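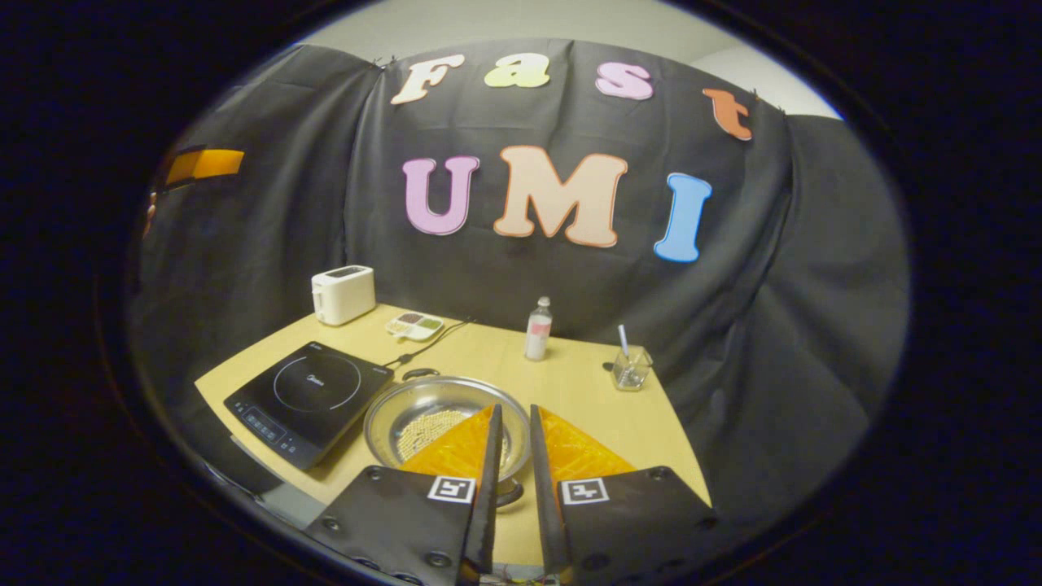 Figure 4. Practice table for the pouring and cooking chores, with the bowl placed between the two fingers.

Section 4. Setting up the first kitchen chore

Read this section before you switch on the Sesum controller. It explains how to prepare a table for a simple kitchen chore, and what you can expect from the machine at its present level.

4.1 What the machine can do today

Many buyers ask us if Sesum can already cook a meal without a person. The answer is no. It can learn one short chore, for example to move a bowl or to tip dry grains from it, when the table stays nearly the same each time. A full chore with many steps is still difficult. Please plan your tests with this in mind.

4.2 Preparing the table

1. Choose a table with a light top and put a plain dark cloth behind it. Large letters or marks on the cloth are allowed, but do not move them between two demonstrations.

2. Place the induction cooktop on the left front part of the table. Lead the cord toward the back.

3. Place the steel bowl to the right of the cooktop. Both fingers must be able to reach the rim.

4. Put small dry grains or beads in the bowl, enough to cover the bottom. Do not begin with liquid.

5. Put the other objects, such as a toaster, a bottle or a cup with a straw, in the back or at the right side. They teach the machine to work on a table that is not tidy.

CAUTION: Keep the cooktop switched off during all demonstrations. The soft finger pads are not made for hot surfaces.

4.3 Recording demonstrations

1. Hold the gripper so that both square markers can be seen by the camera.

2. Open the fingers, go to the bowl slowly, and close them on the rim.

3. Complete the chore in one movement, then return to the start position.

4. Repeat until you have 100 good demonstrations. Change the place of the bowl a little each time.

Note: In our tests at Trenness in October, the machine made 748 attempts at the bowl chore and completed 697 of them. The failed attempts were mostly a bowl that turned in the fingers. When we moved the lamp to the other side of the table, the results became clearly worse, and we had to record again.

4.4 Before you leave the machine alone

Do not do it with this version. One person must stay near the stop button for the whole time of the test. For use in a workshop or a canteen, see Section 7.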